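Tips for keeping a robot hand in good working order, from our shop notes. They were written for the hand on the Flisovine cell, but most of them suit any hand with jointed fingers.

**Before you start.** Park the arm, open the hand and switch off the power at the wall. Wait for the fans to stop. Take off rings and watches.

**Dusting.** Use a soft, dry paintbrush along the seams of the shells and between the finger links. Brush outward. Canned air pushes lint deeper into the joints, so leave it on the shelf.

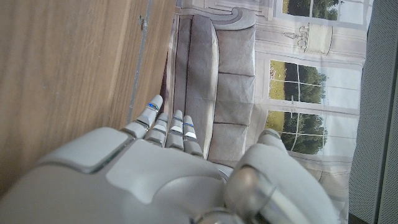
**Lok-yiu Kong**
*Bench technician, Sarudov workshop*

**Fingers.** With the hand spread open, move each finger by hand through its full travel, one link at a time. A gritty feel usually means lint. A finger that springs back short of straight needs its tendon tension checked.

**Thumb.** Wipe the metal joint near the base with a lint-free cloth and a drop of alcohol. Keep alcohol off the plastic, where it can leave a haze.

**Pads and bands.** Press down any lifting corner on the white pads. If the blue bands near the fingertips get greasy, use dish soap on a damp cloth and let them dry overnight.

**Screws.** Check the wrist screws every 500 hours of run time. Ours were due at 2,902 on the counter and one had backed out a half turn. Use a hand driver.

**Spares.** Finger links are in the Lysenko drawer, bin 284. Adeel Hayat reorders them in December, so write down what you take.

Revised September 2018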